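Cloth club: fold it, don't stuff it

Cleaning cloths are back on the agenda, and I could not be happier! After the October tidy of the shared kitchen at Burkus we had 477 cloths and tea towels on the loose (yes, we went through every drawer), and most had been pushed into corners so tightly that you couldn't tell a good one from a rag. So this month's household item is a small one. Get your cloths out, fold them, and give them a basket of their own.

I started with a tea towel drawer at home and it took 60 minutes from beginning to end, including a cup of tea and a long argument over whether an old pillowcase counts. (It does, if you cut it up.) The pleasure of opening that drawer the next morning was out of all proportion to the effort.

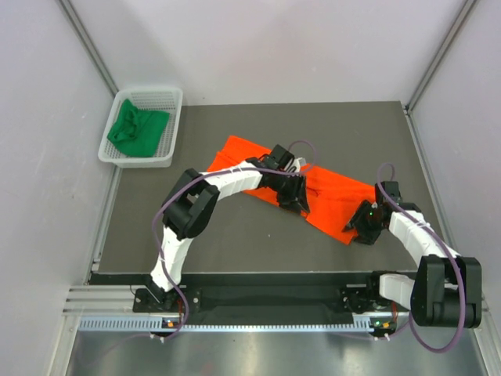 Words: Tuấn Cao | Home and Kitchen pages, Stirneo newsletter

An orange cloth laid out on a dark grey table is a lovely thing to work with, because you can find the edges and corners at a glance. Rumples are fine at this stage. Lay it flat, press the middle down and draw one end out sideways, and most of the creases go with it. Then bring the short edges together, smooth it over and fold again. Two folds will do for an ordinary cloth, and 4 layers is plenty – any more and it springs open again.

As for the basket, I'm a great fan of white plastic mesh ones with holes in the sides. Air gets through, they rinse clean under the tap, and a crumpled green cloth shows up nicely against the white, so you know there's one still waiting for its turn. Keep it in a far corner of the table while you fold, where your elbows won't find it.

Colours help too. Grigoris Zervas wrote in from Vavska to say that his household keeps orange for worktops and green for floors, and there hasn't been a mix-up since spring. I've borrowed the idea and it works a treat, though I do need more green ones.

If your cloths have gone stiff, try them in a warm wash without fabric softener, which stops them soaking things up. Dry them flat if you have the room.

Spare baskets can be left on the shelf by the door at Bech, and so can clean cloths in any colour. Next month – pillowcases!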